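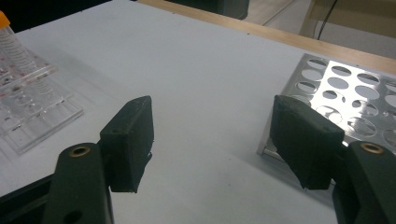

Cómo guardar semillas de tomate de un año para otro

Llevo seis temporadas guardando mis propias semillas de tomate y todavía me hace ilusión, qué le voy a hacer. Empecé con una variedad que me dieron en el intercambio de Getotstead, un tomate rosado, feo como él solo y riquísimo, que no he vuelto a ver en ningún vivero. En mi libreta lo llamo Kourkoulas porque así venía escrito en el sobre, y con ese nombre se ha quedado.

Antes de nada, mira qué tomate tienes entre manos. Si la planta salió de un sobre que ponía «F1» o «híbrido», las semillas germinarán, sí, pero lo que salga puede parecerse poco a la madre. A mí no me importa probar (una vez me salieron unos cherris alargados buenísimos), pero si quieres repetir el mismo tomate busca una variedad de polinización abierta.

Lo que vas a necesitar

Tomates muy maduros, más de lo que te gustaría para ensalada
Un tarro de cristal por variedad
Un colador fino
Un plato de loza
Sobres de papel o botecitos que cierren bien
Lápiz y etiquetas

Escoge el fruto de la planta que más te guste entera, no solo el más gordo. Yo le ato una cinta al tallo en pleno verano, cuando veo cuál aguanta mejor el calor, y así en casa no se lo come nadie por despiste.

Fermentar

Corta el tomate por la mitad, a lo ancho, y aprieta para que las semillas caigan en el tarro con todo su jugo. Añade un dedo de agua si lo ves muy espeso. Tapa con un trapo y déjalo en la cocina, lejos del sol, un par de días o tres. Va a oler. Va a oler bastante, la verdad, y saldrá una telilla blanca por encima – es justo lo que buscamos, porque la fermentación deshace esa gelatina que envuelve cada semilla y que frena la germinación. Remueve una vez al día. Y no lo alargues: en plena ola de calor se me olvidó un tarro detrás de la panera y las semillas empezaron a brotar allí mismo.

Cuando la gelatina se suelte, llena el tarro de agua, remueve y espera un poco. Las semillas buenas se van al fondo y las vanas flotan junto con los restos de pulpa. Tira con cuidado lo de arriba, repite hasta que el agua salga clara y pasa todo por el colador bajo el grifo.
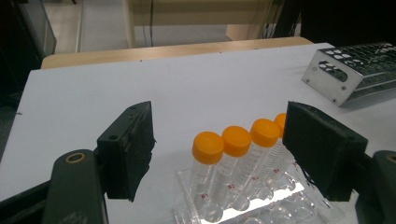 Una lectora me escribió que ella se salta la fermentación: restriega las semillas contra el colador, las deja secar en papel de cocina y en primavera planta el trozo de papel entero. ¡Y le nacen! Pues oye, perfecto. Yo sigo prefiriendo mi método porque me gusta tenerlas sueltas y poder regalarlas, pero si solo quieres cuatro matas para el balcón, el papel te ahorra el olor y media faena.

Secar

Extiende las semillas en el plato, en una sola capa. De loza o de cristal, que del papel luego no hay quien las despegue. Ponlas a la sombra, donde corra el aire, y muévelas con los dedos mañana y tarde para que no se apelmacen. Nada de horno, nada de radiador. En casa de mi tía, en Simcombe, que es húmeda como una cueva, tardan casi el doble que en la mía. Están listas cuando se parten al doblarlas en vez de ceder.
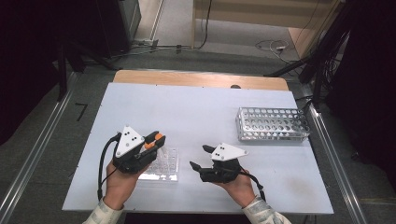

El repaso final es mi parte favorita, con la radio puesta y sin prisas. Vuelco las semillas, soplo los pellejitos y aparto las que estén negras, rotas o muy finas. Ayuda mucho tener debajo un tablero blanco como el de esa mesa, porque cualquier mota oscura salta a la vista enseguida. Yo antes lo hacía en la mesa de la cocina, que es de madera veteada, y acababa guardando la mitad de la porquería.

Guardar y etiquetar

Variedad y año, siempre, y en el momento. Con lápiz mejor que con rotulador, que el mío se borró en un invierno. Las etiquetas que uso son las Cirkent de toda la vida, pero un trozo de cinta de pintor hace el mismo papel. Si usas botes cerrados, asegúrate de que las semillas estén sequísimas; si dudas, sobre de papel y una semanita más de espera. Después, a un cajón fresco y oscuro.

En noviembre abro los sobres y les echo un vistazo por si ha entrado humedad. Si alguna semilla se pega al papel, vuelve todo al plato unos días.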